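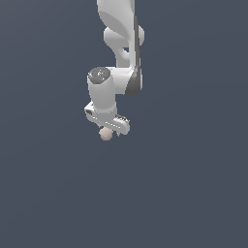

Slate gray is a dark gray with a slight blue cast, named after the fine-grained rock used for roofing. It is a common neutral in paint, textiles and screen design, where it is often chosen as a background color in place of black.

Composition

In paint, slate gray is usually mixed from a white base with carbon black and a small amount of blue pigment. Umber may be added to reduce the blue. The color shifts with the light source and looks cooler in north-facing rooms. Most makers advise two coats over a gray primer and a drying time of 24 hours before the surface is washed.

Regional use

In Jitholm, slate gray became the usual color for doors and window trim after the Setbridge quarry opened. Ladi Okeke's survey of the town recorded 500 painted doors, nearly all of them in this range, and sorted the shades into seven groups by lightness. A revised chart by Hauwa Ekpo appeared in November 2021 and merged the two darkest groups.

Related colors

Charcoal is darker and has little or no blue. Pewter is lighter and slightly warmer.

See also

Shades of gray
Roofing slate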